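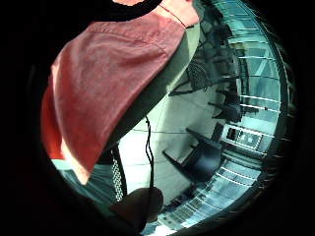
연구일기 제4권 60쪽

12월 14일

오늘은 쓸 게 많아서 저녁 먹기 전에 일단 앉았다. 먹고 나면 분명히 졸릴 거고, 졸리면 또 세 줄 쓰고 끝낼 테니까. 지난번 일기가 딱 그랬다. "추적 또 끊김. 짜증." 이게 전부였는데 나중에 다시 보니 어느 설정에서 끊긴 건지 하나도 안 적혀 있어서 과거의 나를 좀 원망했다.

아무튼 천 접기 얘기. Funden에서 손으로 들고 찍는 그리퍼로 시연을 모은 지도 꽤 됐는데, 딱딱한 물건은 이제 정말 편하다. 컵이든 상자든 쥐고 옮기면 카메라 궤적이 깨끗하게 나오고, Mancuso에 넣으면 알아서 잘린 구간까지 정리해 준다. 그런데 천은! 천은 쥐는 순간 카메라 앞으로 올라와 버린다. 어안 렌즈라 시야가 넓으니까 괜찮겠지 했던 게 처음 생각이었는데, 넓어 봐야 렌즈 바로 앞에 천이 부풀어 있으면 배경이 손톱만큼 남는다. 궤적은 배경의 특징점으로 잡는 거라 배경이 없으면 끝이다. 거기다 천은 자기 혼자 움직이잖아. 천에 있는 점을 배경이라고 착각하고 따라가면 손은 가만히 있는데 궤적은 저 혼자 날아간다.

그래서 이번에 해 본 건 천 마스크다. 프레임마다 천으로 보이는 영역을 가려 놓고, 남은 데서만 특징점을 뽑는다. 말로 하면 참 간단한데 막상 하니까 귀찮은 게 한둘이 아니었다. 분홍 천은 그나마 색이 튀어서 낫다. 바닥 타일도 옅은 색이고 유리벽도 청록빛으로 찍히니까 색만 봐도 꽤 갈린다. 문제는 빛이다. 천 한쪽이 하얗게 날아가면 마스크가 거기서 뚝 끊기고, 끊긴 자리에 특징점이 또 슬금슬금 생긴다. 오전 내내 문턱값을 만지다가 그냥 가장자리를 넉넉하게 부풀리는 걸로 타협했다. 배경을 조금 잃더라도 천에 점이 찍히는 것보다는 낫다고 봤다.

시연은 60개를 모았다. 전부 같은 동작, 그러니까 천을 들고 펼친 다음 한 번 접고 모서리를 맞추는 것까지. 똑같은 영상을 마스크 없이 한 번, 마스크 씌워서 한 번 돌렸다. 원래는 조명도 바꿔 가면서 찍고 싶었는데 욕심내면 비교가 지저분해지니까 참았다. (참은 나 칭찬한다.) 양손 작업이라 그리퍼 두 개가 동시에 잡혀야 쓸 수 있는 시연이 되는데, 이게 은근히 가혹하다. 한쪽이 아무리 예쁘게 나와도 다른 쪽이 끊기면 그 시연은 버린다. 한 손 작업만 하던 때가 그립다.

결과부터 적자면 마스크를 씌운 쪽이 확실히 낫다! 마스크 없이 돌렸을 때는 접는 구간에서 자꾸 튀었다. 궤적을 그려 보면 손이 얌전히 내려오다가 갑자기 옆으로 순간이동을 하고, 조금 있다가 또 제자리로 온다. 마스크를 씌우니까 그 순간이동이 대부분 사라졌고, 끝까지 못 건진 건 4개뿐이었다. 그 넷은 다시 봐도 왜 안 되는지 알 것 같았다. 천을 너무 높이 들어서 양쪽 카메라가 한꺼번에 파묻힌 경우다. 배경이 아예 없는데 무슨 수로 잡나. 관성 센서로 잠깐 버틸 수는 있지만 오래는 못 버틴다.

마커 얘기도 적어 둬야지. 배경 쪽에 마커가 하나라도 걸리면 위치를 잃었다가도 금방 다시 붙는다. 천이 시야를 거의 다 먹은 상태에서도 옆으로 마커가 빼꼼 보이면 그 프레임은 산다. 흑백 네모가 이렇게 반가울 일인가 싶은데, 요 며칠은 정말 영상 넘기면서 마커 나올 때마다 속으로 손뼉을 친다. 다만 마커에 기대기 시작하면 다른 장소로 옮길 때마다 붙이고 재고 해야 하니까, 논문에는 마커 없이 돌린 숫자도 같이 넣을 생각이다. 아니면 심사에서 제일 먼저 그걸 물어볼 거다.

점심 먹고는 작업 중 영상을 몇 장 뽑아서 공유 일기장에 올렸다. 혼자 쓰는 일기였는데 언제부턴가 Vullstead 쪽 사람들도 들어와서 읽고 답을 단다. 처음엔 부끄러웠는데 이제는 댓글이 안 달리면 좀 서운하다. 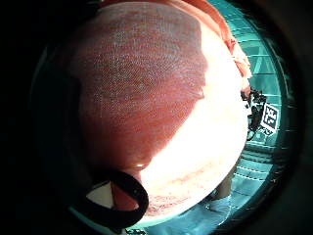 Juniper Strickland: 마스크로 건진 시연이 학습에도 도움이 되는지는 아직 안 보신 거죠? 궤적이 매끈해진 것과 정책이 좋아지는 건 따로 확인해야 할 것 같아요. 저희 쪽에서는 매끈한데 조금씩 밀린 궤적 때문에 모서리를 계속 헛잡은 적이 있거든요. 차라리 튀는 궤적은 눈에 띄니까 버리기라도 하죠.

아, 이 댓글 읽고 커피 마시다가 멈칫했다. 맞는 말이다. 너무 맞는 말이라서 답을 바로 못 쓰고 한참 복도를 걸었다. 나는 궤적이 안 끊긴다는 것만 신나서 봤지, 안 끊긴 궤적이 정확한지는 눈대중으로만 봤다. 마커가 보이는 구간에서는 대조할 수 있는데 문제는 마커가 안 보이는 구간이고, 마스크가 제일 열심히 일하는 데도 하필 거기다.

그래서 오후 계획을 싹 갈아엎었다. 시작할 때와 끝날 때 그리퍼를 같은 거치대에 올려놓는 시연만 골라서, 출발점과 도착점이 얼마나 어긋나는지를 쟀다. 같은 자리로 돌아왔으면 궤적도 같은 자리로 와야 하니까. 이건 진작 했어야 하는 건데, 뭐, 지금이라도 했으니 됐다. 대부분은 2밀리미터 안쪽으로 들어왔다. 와, 이거 화면에 떴을 때 진짜 의자에서 일어났다. 모서리 잡는 데는 충분한 정도다. 다만 돌아와서 맞는다고 중간도 맞는다는 보장은 없다. 중간에 밀렸다가 마커 보고 다시 붙었을 수도 있으니까, 그건 마커를 끄고 한 번 더 돌려 봐야 안다. 지금 밤새 돌아가라고 걸어 놨다.

Strickland에게는 그 숫자를 붙여서 답했고, 밀린 궤적을 어떻게 찾아냈냐고 되물었다. 답이 금방 왔는데 왼손과 오른손 사이 거리를 봤다고 한다. 둘이 팽팽하게 당긴 천을 들고 있으면 그 거리가 천의 폭보다 길어질 수가 없다는 거다. 이렇게 쉬운 걸! 천이 자기 자신의 자가 되는 셈이라 따로 장비도 필요 없고, 모아 둔 시연에 지금 당장 적용할 수도 있다. 늘어나는 천이면 여유를 좀 둬야 하겠지만. 내일 제일 먼저 할 일로 적어 두고 별표를 두 개 쳤다.

조직감 얘기도 잠깐. 마스크가 색에만 기대면 회색 천이나 검은 천에서는 바로 무너질 게 뻔해서, 저녁 무렵에는 짜임을 같이 보는 버전을 시험해 봤다. 천을 가까이서 찍으면 올이 촘촘한 점처럼 잡히는데 이 무늬가 바닥이나 벽에는 없으니까 꽤 쓸 만한 단서가 된다. 골이 진 쪽과 고른 쪽이 서로 다르게 잡히는 건 예상을 못 했다. 겹쳐 놓으면 접힌 선에서 무늬가 확 바뀌니까, 잘하면 마스크 말고 접힌 선 찾는 데에도 쓸 수 있을 것 같다. 이건 딴 길로 새는 거라 일단 메모만. (근데 너무 재밌어 보인다. 연휴에 몰래 해 볼까.)
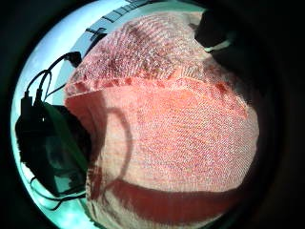 접힌 선을 사이에 둔 분홍 천의 두 가지 짜임.

정책 학습은 Otau로 돌리기로 했다. 원래 쓰던 것보다 가볍고, 양손 궤적을 그대로 받아 주니까 변환 스크립트를 새로 안 짜도 된다. 변환 스크립트를 짤 때마다 꼭 어디선가 좌표축을 뒤집어 먹는 사람이라 이건 나한테 굉장히 큰 장점이다. 비교는 2개 조건으로만 한다. 마스크 없이 살아남은 시연으로 학습한 것, 마스크로 건진 것까지 합쳐서 학습한 것. 그런데 이렇게 하면 시연 수가 달라져서 좋아져도 마스크 덕인지 양 덕인지 모른다. 수를 맞춘 조건을 하나 더 넣을까 하다가, 일단 차이가 나는지부터 보고 정하자고 스스로를 달랬다. 차이가 없으면 그런 고민도 필요 없으니까!

모으는 방식도 조금 바꿔야겠다. 천을 들 때 손목을 바깥으로 살짝 틀면 바닥이나 벽이 조금 더 남는다. 이걸 수집 안내문에 넣고 싶은데, 너무 자세히 쓰면 다들 동작이 뻣뻣해지고 그러면 또 시연이 이상해진다. 지난번에 "천천히"라고 한 마디 썼다가 전원이 슬로모션으로 접는 영상을 받은 적이 있다. 이번에는 문장으로 쓰지 말고 잘 나온 영상을 하나 보여 주는 걸로 할까 싶다. 보고 따라 하는 게 제일 자연스럽겠지.

그리고 잊어버리기 전에, 시간 맞추는 문제. 양쪽 그리퍼 시계가 조금씩 어긋난 시연이 섞여 있었다. 혼자 쓸 때는 티가 안 나는데 양손 사이 거리를 재기 시작하면 바로 오차로 나타날 거다. Strickland 방법을 쓰기 전에 이것부터 맞춰야 한다. 별표 친 줄 위에다 이걸 끼워 넣었더니 할 일 목록이 화살표투성이가 됐다.

배고프다. 밥 생각은 아까부터 했는데 쓰다 보니 또 늦었네. 마커 끈 버전은 아침에 확인하고, 로그 폴더 이름은 이번엔 꼭 설정값까지 넣어서 저장했다.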